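Best way to clean and store white plastic chairs over winter?

Asked in Home & Garden, 2023-01-11

I have a set of 8 white plastic chairs that we use on the back patio. They have gone gray and a little chalky, and there is green stuff in the grooves. I don't want to pay for new ones. What do people clean these with, and can they stay outside until March if I cover them? We get snow here in Lanham but not much. The garage is small and already holds two bikes and a mower.

Dinesh Sikder

Replies

majumder_home

I do mine every year. Dish soap and warm water first, with a soft brush. For the gray film, make a paste of baking soda and water, rub it on, leave it 15 minutes and rinse. Don't use steel wool. It scratches and the scratches hold dirt.

Turn each chair on its side and do the underside too. The ridges under the seat are where the green grows back from, and most people only wash the top.
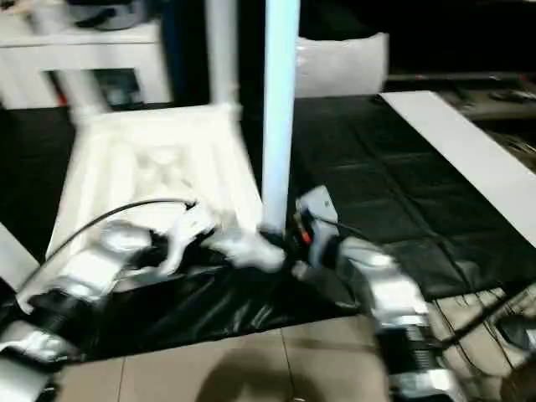
Storing them

Let them dry all the way before you put them away. If the chairs stack, stack them and they will take up one corner of the garage. If you have to leave them out, put the stack against a wall, tie a tarp over it and leave a gap at the bottom for air. Cold plastic can crack if you drop it, so carry them in on a mild day.

Nullport

bleach

T. Ikberg

Bleach will kill the green stuff, but dilute it well, wear gloves and never mix it with other cleaners. It won't do much for the chalky part. That is sun damage in the plastic. I sanded one of mine with 300 grit, then 500, wet, and it came out smoother but took most of an afternoon. I left the rest alone. Spray paint made for plastic is quicker if looks are what you care about.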